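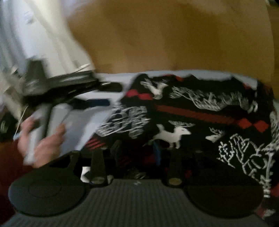

Pay the stringers before you pay for another redesign, one reader wrote in after the January meeting, and while you're at it send a body to the school board, I've been the only one in the folding chairs since fall and I'm tired of typing it up for my neighbors.

Fair. So. We are hiring.

The Perkincombe Ledger
Two part-time reporters, courts and schools
Posted 2020-02-02

Quick version for people reading on a phone: two jobs, 20 hours a week each, paid hourly, Perkincombe and the towns up the river road. One covers county court and the sheriff. The other covers the school district and Landero College. You don't need a journalism degree. You do need to be able to sit through a long meeting and come out knowing what happened in it.

Who we are

Small weekly paper, daily website. Office over the Zamfir Bakery on Mill Street, second door, the buzzer sticks so lean on it. Editor, one full-time reporter, a page designer we share with the Bitell Courier, and whoever is stringing that week. We cover Perkincombe, Bitell and the county in between. We do not cover the state capitol except when it does something to us.

Last year we filed 41 public records requests. Some came back fast, some came back with everything blacked out, a few we are still fighting over. Whoever takes either job will inherit part of that pile. There's a spreadsheet. It's mostly up to date.

The courts job

Two mornings a week at the courthouse, more if there's a trial. Read the docket the night before. Get the filings yourself, don't go off the press release. Sheriff's log every weekday, by phone or in person, the clerks are nice about it if you come before lunch.

You will be writing about people on what may be the worst day they've had. We don't run mugshots. We don't name people arrested on misdemeanors unless there's a real reason and the editor has signed off. If we report a charge we report how it ended too, even if that's a year later and takes one line. You'll be keeping that follow-up list, it's 117 cases long at the moment and needs someone who likes a list.

Some evening calls. Not many. Fires and wrecks mostly go to the full-timer.

The schools job

District board meetings, first and third weeks of the month, usually run past ten. Budget season is on top of us, so expect February to be heavy right out of the gate. Then the college: faculty senate, trustees, the housing mess, tuition.

Landero has been difficult about open meetings. The trustees have started doing a lot of their talking in "workshops" and telling press and students to wait in the hall. We think that's wrong and have said so in print. You need to be polite, stay put, ask for the reason in writing and call the office. We have a lawyer on call for this and will use her. We will not ask you to get arrested over a parking plan.

Please no current Landero employees for this one. Current students ok for courts, not for schools. Recent grads fine for both, just tell us what you were involved in so we can keep you off it.

Both jobs

Three to five short pieces a week, one longer one every other week or so. Your own pictures when there's no one else, a phone is fine. Corrections get made fast and get labeled, you write the first draft of your own. A shift on the phones the afternoon we close the paper, everybody does it, editor included.

You need:
Clear plain writing on a deadline
A car, or a solid plan for getting to Bitell and back when the bus has stopped
Note taking you can read a week later
Willingness to knock on a door
Some idea of who runs what in a county government, or the patience to learn it in a hurry

Nice to have:
Spanish
Spreadsheets beyond adding up a column
Having lived here, or anyplace this size
Radio or audio, we'd like to try a short weekly thing with the Courier

Pay and hours

$19 an hour, time and a half over 40 though it shouldn't come to that. Mileage paid monthly. Night meetings count as hours, all of it, including the part where the board is in closed session and you are looking at a vending machine. Paid sick time from day one. No health insurance at 20 hours, wish there was, we know that rules some people out. After six months we look at whether either job can go full time. Can't promise it.

Money for this comes out of the reader drive in the fall. 106 new sustaining members, which paid for most of the first year of the schools job. The rest is ads and subscriptions. Members don't get a say in stories and neither do advertisers. If somebody leans on you about it, send them upstairs.

How to apply

Send to jobs at the Ledger's usual address, subject line COURTS or SCHOOLS (or BOTH, that's fine):

A short letter. Half a page. Tell us one thing you think we've missed in the last couple months.
Three things you've written. Don't have to be published. A long post about a zoning fight counts if it's accurate.
Two people we can call, with phone numbers that work.

No resume template needed, a plain list of where you've worked will do. Please don't send PDFs bigger than a few megs, our email chokes and we wont know you tried.

We read everything as it comes in and start calling people in the third week of February. Interviews are in the office, an hour tops. Then a paid tryout: you cover one real meeting, file by noon the next day, we edit it together and pay you for the time either way. If it's good it runs with your name on it.

Everybody who applies gets an answer. Might be a short one.

Stringers

Not looking for a regular job but want to cover a meeting now and then? We still need people for Bitell town council, the water district and the planning board. $75 a meeting, paid within two weeks of filing. Same address, subject line STRINGER, tell us which nights you're free. To the reader at the top of the page, that means you too, if you'd like to be paid for for the typing.

Questions, call the newsroom, any morning before we close the paper. Afternoons it'll ring a while.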